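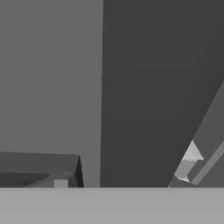
mostly gray, like my mood by week three of this

OK so a bunch of you asked how the sourdough thing is going. Long thread, sorry in advance. I started in December with a jar of starter from my neighbor Kadri Grīnberga, who named hers Sirley. Mine is Habte. Habte is moody.

First loaf was a brick. Second loaf was also a brick but with a nicer crust. I followed the recipe to the gram both times - 800 grams of flour, long rest, hot oven - and my kids used slice one as a doorstop (they thought this was hilarious).

So I joined a bread forum. Big mistake, great fun. It has 3,000 members and every single one of them disagrees about water. Someone called my dough "timid." I've thought about that word every day for a month!!

Best advice I got was from Vitalii Vasylenko, who used to bake at Pinier before they closed. He told me to quit watching the clock and poke the dough. If it springs right back, leave it alone. If it comes back slow, it's ready. I'd been baking mine hours too early. 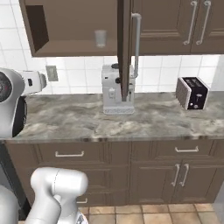

Also I was feeding Habte at the wrong time. I'd do it at 11 at night, go to bed, and by morning he'd peaked and flopped. Now I feed him at breakfast and he's climbing the jar by lunch. Same flour, same jar, way happier.

Flour, though. I switched to the bread flour from Lutus and oh my gosh. The dough holds together and doesn't glue itself to my wrists. Costs more than the store stuff, yes. I'm not going back.

Things I bought and don't need: a fancy scoring knife, a second banneton, a linen cloth that sheds. Thing I bought and love: a bench scraper. I use it on pie dough, cookie bars, the cutting board, everything.
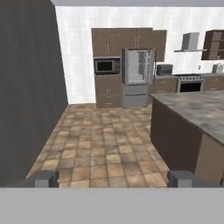
kitchen, from down low

Anyway Saturday's loaf had HOLES in it. Real ones! I sent a picture to Kadri and she wrote back "finally," which from her is a parade.

Next up is rye. I hear it's like mixing cement, so if you've got a rye recipe that works with a moody starter, drop it in the replies. Seeds welcome, raisins absolutely not.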